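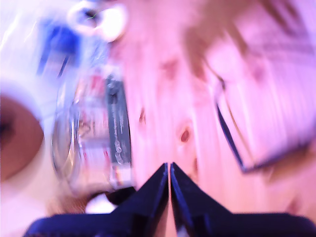

ok thread time. been sat on this result since August and the write-up is finally in, so short version for anyone who doesn't fancy the long pdf

question was dead simple. when you teach an arm by showing it, do the bad demos hurt? everyone bins them. fumbles, wobbles, person changes their mind halfway. we binned them too, for ages

so: 964 demos, all tabletop stuff, lots of everyday clutter, all kinds of people driving. Bimla Pathak scored every single one for hesitation (sorry Bimla)

then trained Lorka three ways. everything in. only the clean ones. and everything in but with the hesitant bits weighted down – that third one is the new bit, we call it Lenz 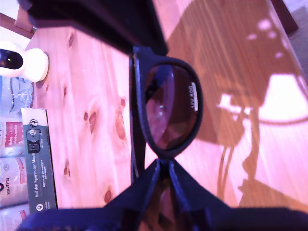

thin awkward things are where it shows. glasses, pens, anything with a hinge. on chunky objects all three come out teh same and I'd not bother reading that table tbh

clean-only was the worst of the three on thin stuff. I really did not expect that. reran it. same. Recep Canpolat reran it on his own machine with his own seeds. same again

our best guess: the fumbles are where people show you how to recover. take them out and the arm never sees a near miss, so first time it's slightly off it just carries on closing on nothing

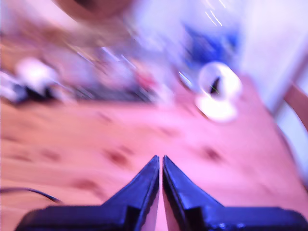
Sibel Yüksel

(putting the name there so it's clear whos moaning) the wrist views are the bit I'd argue about. fast moves smear everything and the old advice was drop those frames. we kept them in. dropping them made approach worse, keeping them cost nothing we could measure

weighting isn't clever btw. two numbers per chunk – how much the hand speed jitters, how often it reverses. that's it. 18 lines of code, most of them comments

where it falls over: two-arm handovers. a pause there often means one arm is waiting for the other and Lenz reads that as dithering and squashes it. wrong! a wait is information. haven't fixed it

Anahera Maihi had a go at labelling waits by hand on 400 of the demos. helps a bit. doesn't scale, and she has asked not to do it again 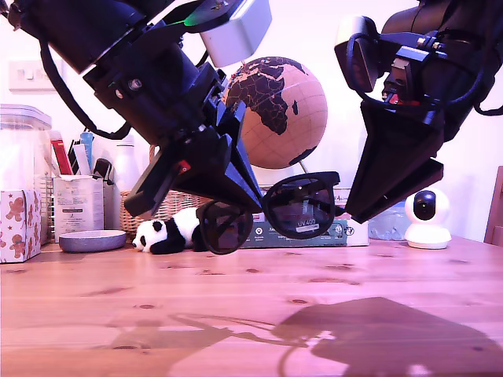

Loubna El Ouafi asks whether we couldn't just look at the other arm's speed before calling something a hesitation, seeing as one is nearly always moving while the other waits.

yes. probably. it's next on the list, and I'm cross I didn't put it in the limitations section

code goes up on the Surkgate page once I've cleaned out the hard-coded paths. demos after that, they need a faces check first

if you try it on anything with soft objects please tell me, we've got none in there

Last updated: Thu 25 January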